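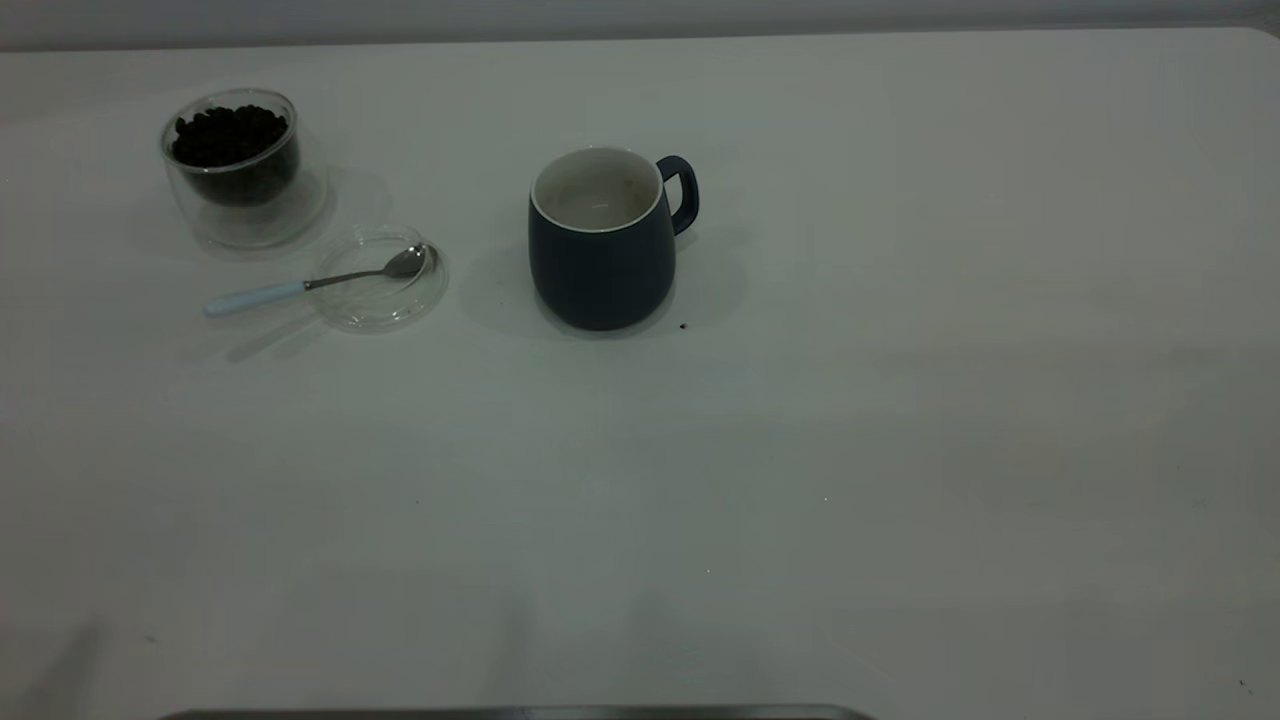 Open Day FAQ — Fleswood Robotics Workshop

Updated December. Same questions keep coming in so they're all on one page now. Written fast, sorry for typos.

What is it?
An afternoon with the doors open and the arms running. Main demo is the coffee table task: the arm picks up a spoon, scoops beans out of a glass cup, tips them into a mug. Then we reset and go again. You can stand there and watch as long as you like.

When?
Doors at 1:00 pm, last entry 4:30 pm. Demo runs start on the half hour. We break at 3:00 so the operators can eat something.

Where do I go in?
Side entrance, Valentini building, the door with the blue buzzer. Front desk is closed that day. If you end up at the loading dock you went too far.

Do I need a ticket?
Yes, free. Room holds 40 at a time, so you book a slot. Enter code 1402 on the booking form to see the open slots. If it says full, check again the night before — people cancel.

Can I just turn up?
You can try. Ticket holders go first.

Who runs the demo?
Danish Rind does the talking and most of the operating. Two people from Zoltine are on the second station with the cloth folding.

Is the robot doing it by itself or is somebody driving?
Both, at different times. First half of each run is a person driving it with the hand controllers. Second half is the trained policy on its own. Danish calls out the switch, and there's a light on the stand: amber for driven, green for on its own.

Why coffee beans?
They roll, they're small, and the robot has to judge how deep to dig. Also cheap. And a clear glass cup on a white table is a hard thing for the cameras to pick out. The lid is glass too, same problem again. The dark blue mug is the easy part.

Why does the spoon start on the lid?
So the bowl end sits up a little and the fingers can get under it. Flat on the table it gets pushed around. We tried it flat for weeks. Not fun to watch.

Does it ever miss?
Sure. Beans end up on the table. Sometimes the spoon gets droped. We leave the failed runs in and don't restart unless something is stuck.

How many tries did it train on?
64 driven runs for the version you'll see. We'd like more. The cloth station is a different setup, ask them.

Do we get to drive it?
Yes, after each demo. Eight people per session, sign the sheet by the window when you come in. Two minutes each. You get the same task as the robot, same spoon, same cup. Ages 10 and up for driving, any age for watching.

Is it safe for kids?
Arms are slow and there's a line on the floor. Stay behind the line. Kids under 10 need a grownup next to them, not across the room. There's a red stop button at each station and only staff press it.

Do you serve coffee?
Yes, from the urn in the hallway. Not from the demo beans — those get handled all day, please don't eat them. Decaf if somebody remembers to buy it.

Pictures and video?
Fine. No flash at the stations, it throws the cameras off. Ask before you film other visitors.

What's Pendo?
Our name for the arm at station one. It's on the schedule as "Pendo, table task." Station two doesn't have a name yet. There's a box for suggestions.

Wheelchair access?
Yes, ramp at the side entrance, everything is on the ground floor. The driving chair can be moved out. If you need a quieter visit pick the 4:30 slot, it's usualy the calmest.

Parking?
Street only. The lot behind the building belongs to the tile place and they will tow.

Can I bring a school group?
Not on open day, too crowded. Write to us and we'll set up a morning. Max 20 students, one teacher per 10.

Can my object go in the demo?
People ask this a lot. Not in the main run — it's only trained on our cup, our spoon, our mug. At the very end, if there's time, Danish will put a visitor's mug down and we see what happens. Nothing you'd be sad to lose.

What if I'm late for my slot?
Come in anyway, we'll squeeze you into the next one if there's room.

Still have a question?
Use the contact form, put OPEN DAY in the subject. Replies within a couple days, slower the week of.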